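From: Larasati Menon
To: Seston Allotments list
Date: September 2021
Subject: Re: [seston-plots] Water shutoff and fall compost

Herman Entili wrote:
> Does anyone know if the water goes off at the same time as last year?
> Also I have 52 feet of hose in the shed that is not mine. And is the
> compost order still going through Barnard, or do we each buy our own?

Herman,

The water goes off on the last Saturday in October, same as last year. Drain your hoses before then and leave the spigots open. The one by the Tuhumury Road gate sticks, so turn it slowly. I think the hose belongs to plot 3, but please hang it on the fence and let them claim it.

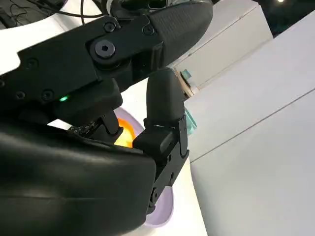

Hex socket screw, with smaller black screws near it.

Compost is going through Barnard again. They deliver from Baltport and the smallest load they will bring is 150 bags. We have orders for most of that already. If we get to 200 the delivery is free, so please ask your neighbors before you send me your number. Bags will be stacked inside the main gate, and you will need your own wheelbarrow.

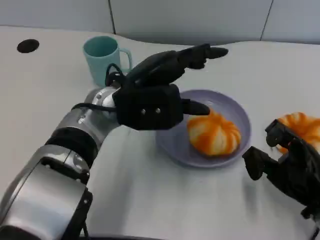 Can I leave my squash in past the shutoff?
You can leave it until the first hard frost, but you will have to carry your own water.

The garlic is coming in the same delivery. It is hardneck only this time. Plant it two inches deep, pointed end up, and put straw over it once the ground gets cold. Last year the lower beds stayed wet into spring and

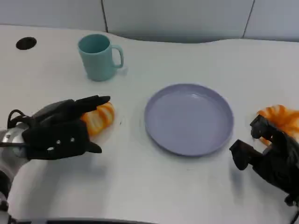

a lot of the cloves rotted, so if you are down at that end, build the row up a few inches first. Plot fees can be paid at the gate on delivery day, by check or exact cash.

Larasati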